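Workshop > Notebook > Retro hardware > Power supplies

July 16, 2011

Clerano monitor, no picture, ticking power supply
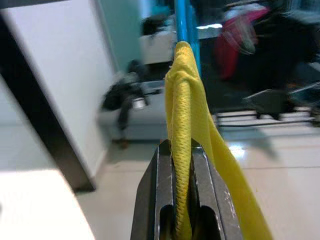
Second session on the Clerano 12 inch green screen. Last time I got as far as taking the back off and finding that the supply ticks about once a second and never comes up. No raster, no heater glow, no high voltage. The fuse is fine. I left the chassis on the bench with the tube discharged and the neck board off.

Started again from the mains side. The bridge rectifier tests good on all four diodes. The main filter cap reads 193 uF against a marked 220, ESR low, so it stays in. The rail on the cap holds steady while the supply ticks. That puts the fault after it.

Pulled the switching transistor and tested it out of circuit. Good. The startup resistor string is two resistors in series, both in spec. The small electrolytic next to the transformer feeds the control chip, and that one was bad: marked 47 uF, measured 28, with an ESR too high for my meter to give a number. Replaced it with a 105 degree part. Powered up through the bulb limiter. Still ticks, same rate.

Went to the secondary side. There are three outputs. With the meter on the main one I see it jump a little on each tick and fall back, so the supply is trying to start and shutting down. Either something is loading it or the protection is tripping early. Lifted the link that feeds the horizontal output stage and hung a 60 watt bulb on the supply as a dummy load. It came straight up and stayed up. Supply OK, fault is in the deflection side.

The horizontal output transistor is shorted collector to emitter. I should have checked this first. It would have saved most of the morning. Removed it, cleaned off the old compound, checked the mica washer for holes. The washer is fine and goes back.

I didn't want to fit a new transistor and lose it in the same second, so I went looking for why the old one died. Checked so far:

- Tuning cap across the transistor: in tolerance, leads had dull joints on both sides, resoldered
- Driver transformer: both windings have continuity, one pin had a ring crack all the way around
- Driver transistor: good
- Damper diode: good
- Yoke: no short between windings, resistance looks sensible
- Flyback: ring test gives a decent number of rings, no visible cracks in the case

The ring crack on the driver transformer is my main suspect. Weak drive to the base would heat the output transistor and kill it sooner or later. It is the heaviest thing on that part of the board and the pins take all the weight. Resoldered every pin on it and on the flyback as well.

Replacement transistor came out of the Tapsell scrap chassis. Not the same part number. The voltage rating is higher and the current rating is the same, and it has no internal diode, which matches the original. Pinout checked twice. Fitted with new compound.

Power up through the bulb limiter with the link back in: bulb bright, then dim, then a rustle from the tube. Heater glowing. Gave it a few minutes and moved to direct mains. Raster present, narrow on the left side and bright with retrace lines until I turned the G2 control down a bit. Main output measures slightly low. Adjusted the trimmer to bring it up to what the sticker inside the case asks for, and the width came back most of the way.

Connected the Zerow board for a signal. Text is readable and stable. Some bending at the top of the screen that changes with the horizontal hold. Focus is soft in the corners, which may be how it always was. Left it running with a full page of characters and checked the heatsink every so often. Warm, can keep a finger on it.

To do:

- Replace the remaining small electrolytics in the vertical section, at least the one by the height control
- Clean the brightness pot, it jumps
- Find the missing screw for the neck board bracket
- Order two of the correct output transistor, one to fit and one for the drawer
- Copy the Clandholm service sheet, the one in the folder is falling apart at the fold. Same chassis under a different badge as far as I can tell, apart from R539, which isn't on our board at all

The bulb limiter needs a new socket too. It flickers if the cable gets moved.

Print this entry | E-mail this entry

Filed under: Monitors, Power supplies, Repairs in progress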